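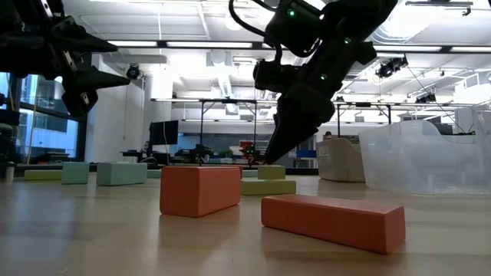

Bench partner wanted, two-arm build, Odthorpe shared workshop

Two evenings a week, April onward. Unpaid; parts and bench fees covered.

The project is a pair of black tabletop arms with pointed-finger grippers, built by Naheed Shaikh and Eskil Fagerlund. The current job is block handling: picking rectangular blocks in orange and two greens from a glossy table and placing them in open plastic bins. The control code is called Brudulico and runs to 2,856 lines, mostly Python.

Work to be shared:
– recalibrating the wrist joints after each teardown
– rerouting motor cables so the elbow can reach full travel
– logging grasp attempts, 70 per session
– rewriting the gripper force limits, currently hard-coded

You should be able to crimp a connector, read a motor datasheet and use version control. ROS experience is useful but not required. Minimum age 18. The workshop safety induction must be completed before the arms are powered.

The budget for the year is $3,000 and most of it is committed – bring your own laptop.

To apply, send a short note on something you have built, including what failed, to Sidra Kazmi at the workshop desk. There are 5 trial slots.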